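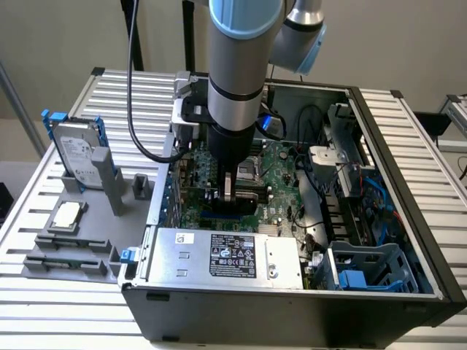
Ticket 154: Front office tower stops at "no boot device"
Filed under: Desktops & Towers > Storage and drives
Opened: 2025-02-07
Site: Dindside
Machine name: Pisach
Status: Closed, with one thing left to order

Reported by the front office

Hello, and sorry for the long message, but I would rather give you too much than too little. Pisach is the old black tower under the reception desk, the one that runs the Skumimia bookings diary. It was fine when we locked up. This morning I pressed the button, the fan came on, the light came on, and then I got a black screen with white writing saying there was no boot device and would I insert one and press a key. I pressed a key. It said the same again. I have turned it off and on five times, twice with a good long wait in between, and the fourth time it did start properly and I got as far as the diary before it froze solid.

The desk was moved along the wall earlier in the week to make room for the new leaflet rack, and the tower was moved with it. I don't know if that matters. We can manage on the paper diary for today but it is a bit of a scramble.

First reply from the workshop

Thank you for all that, it's a great help, and please don't apologise for the length. The desk move may matter quite a lot. Could you leave it switched off now, please? If the drive is unhappy then every extra start is a little more wear on it, and I'd like a copy of everything before we ask it to do any more work. I'll come down with the trolley after lunch. If you can find the Skumimia licence letter in the meantime (it has the Kauppinen letterhead and a long code at the bottom) that may save us a hunt later on.

Log, part one – before opening anything

Plugged in at the workshop with our own mains lead, monitor and keyboard. Same message. Went into the setup screens and the hard drive was missing from the list altogether. Restarted, went back in, and there it was, correct size and all. Restarted once more and it had gone again.

A drive that comes and goes like that makes me think of cables before anything else, so I was fairly hopeful at this point. Clock and date were right, so I left the coin battery alone.

Log, part two – lid off

Mains lead out, power button held in for a count of ten, and the tower laid down on its side on the slatted bench. It's a nice case to work on once the side is off. The green motherboard is flat in front of you, the silver power supply runs along the near edge, and the grey drive cage is over to the right with the blue SATA cables beside it. The plastic tray has a bright blue latch, and the hard drive itself wears a pair of blue rails, so no screwdriver is needed for any of this.

Blew the dust out of the heat sink fins with the hand blower. There was a fair bit of it, as you'd expect under a reception desk, but nothing that would explain the fault. Pressed gently on the memory and on the main power plug and both were home.

Then I unplugged the data and power connectors from the drive, squeezed the rails and slid it out. The data plug came away with hardly any pull. I have known looser, but not many.

Stood the drive upright in the grey holder to the left of the case, label on show, so it wouldn't get put down on its connectors or muddled with the box of spares. Please do the same if you pick this job up after me – the spares have white labels too.

Log, part three – is it the drive or the cable?

Put the drive on the workshop dock and left it to be read from end to end. The short test passed. The long test took most of the afternoon and found 16 sectors it was slow to read, none of them lost. I don't love that, but it's an elderly drive and it has been carried about while the desk was being shuffled.

Took a full copy to the workshop store while it was behaving. The Skumimia folder opens from the copy and the bookings run right up to closing time yesterday, so if the worst happens the diary is safe. I rang the front office to tell them so, as I thought they'd want to know before going home.

With the copy made, I fitted a new data cable from the drawer, one of the sort with a metal clip on each end, and used the next socket along on the board in case the old one was worn. Drive back in on its rails until both sides clicked, power connector on, new cable on, a tug on each to be sure.

Log, part four – trying it

Started first time. Started again after that, and again, and I then set it going on a loop of restarts while I got on with something else. It did 28 without missing the drive once. I also rocked the case a little with it switched off and tried it afterwards, given how this began, and it was quite happy.

The old cable went on the tester out of curiosity. It works if you hold the plug just so and drops out if you let go. I've cut it in half and binned it so it can't find its way back to the drawer.

Message to the front office

Pisach is back under your desk and you should find the diary just as you left it. The trouble was a tired cable that had worked loose at the drive end. I've put the tower on the left side of the knee space, where the leads have some slack, and I'd be grateful if it could stay there. If the desk has to move again, please shut the computer down properly and unplug it first, or give me a ring and I'll gladly come and do it for you.

I would like to replace the drive before it starts to lose anything, and I've put in for a new one. Swapping it will take a morning, so do tell me which morning is quiet.

Reply from the front office

It's on, it's working, and it even seems a touch quicker, though that might be me being pleased to see it. Thank you so much. The licence letter was in the stationery cupboard, inside the envelope for the old franking machine, and I've now put it in the blue folder with the others. The first hour on any morning next week would suit us, before the phones start.

Workshop note

Closed as repaired. Copy of the old drive to be kept until the new one has been in and running for a month. Box of clipped data cables is down to the last two, please add to the next order.

Dindside Workshop Helpdesk | Contact us | © 2025 Dindside | Back to top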